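I have wanted a proper sitting room my whole life, the kind my great-aunt had, where the sofa looks like it might have opinions about you. And now I have one! Brown and gold damask, rolled arms, fringe along the bottom, the whole business. My friend Bożena Zalewska calls it "the opera house" and I have decided to take that as a compliment.

The set came through a secondhand furniture place called Gravow, and I went in for a lamp. I walked out having agreed to a three-seat sofa, a big armchair and a coffee table so shiny I could check my teeth in it. No lamp. The delivery took 2 trips and I spent most of July moving things three inches to the left and then back again.

What I hadn't thought about was how a room like this shows up clutter. In my old place, with the gray futon and the crates, an empty can on the table just sort of blended in. Put that same can on dark polished wood with a fancy patterned sofa behind it and it looks like a crime! So the thing I've become weirdly passionate about is the after-company pickup, and specifically bringing the trash bin to the table instead of carrying everything out to the kitchen a handful at a time. 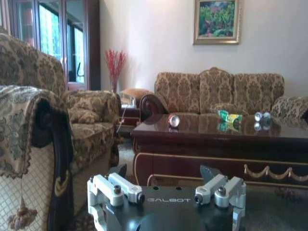
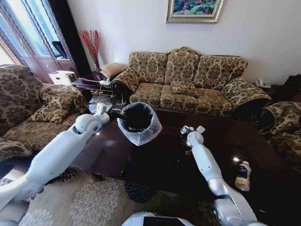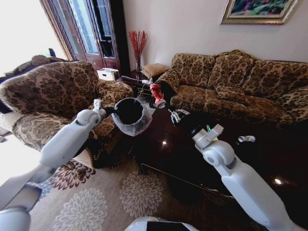
My mother carried everything to the kitchen, so I did too, for years, dripping soda the whole way. A small bin with a liner folded well down over the rim is so much better. Fold it down further than you think you need to - mine used to slide in the second anything heavy landed on it, and then you're fishing around in there with two fingers, which I don't recommend.

Cans and bottles go first, then napkins, then I wipe the table with a barely damp cloth and go over it again with a dry one. The dry one matters on a finish this glossy or you get streaks that only show up at about 3 in the afternoon when the sun comes in. Ask me how I know.

The fringe is the one part I haven't figured out. Crumbs go in there and live there. Sunita Zamora swears by a soft paintbrush and I'm going to try that next, probably on the armchair first. I still need a lamp, too, so if anyone has seen a good one with a tassel (or several tassels!), please tell me where.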